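Valuation notebook, November
Entry 8, Grisance rent model

Reran the Grisance apartment portfolio with the updated rent roll from Virnia. The file now lists 482 suites across 6 buildings. Last month's version counted the manager's unit at Benítez Court as rentable; removed it and the total ties to the roll.

Average asking rent was entered as 2,000 flat for all two-bedrooms. Replaced with in-place rent per suite. Asking rent stays in its own column for the mark-to-market test. Vacancy is now applied per building, before concessions. The old sheet took it after, which overstated effective income.
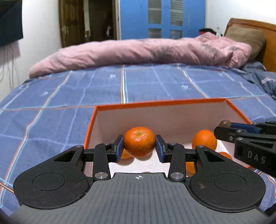
Mandarin orange held between the two finger pads.

Fisteo export still drops the lease end date when a tenant is month to month. Blank cells were read as expired and the suites went to vacant. Patched in the import step: blank plus a positive balance code = occupied, MTM. Checked against the paper roll for Benítez Court only.

Open:
- parking income at two buildings is inside base rent, needs splitting
- boiler replacement reserve not in the capex tab
- cap rate sensitivity to be rerun after the parking fix

Old version kept in the archive folder, read only.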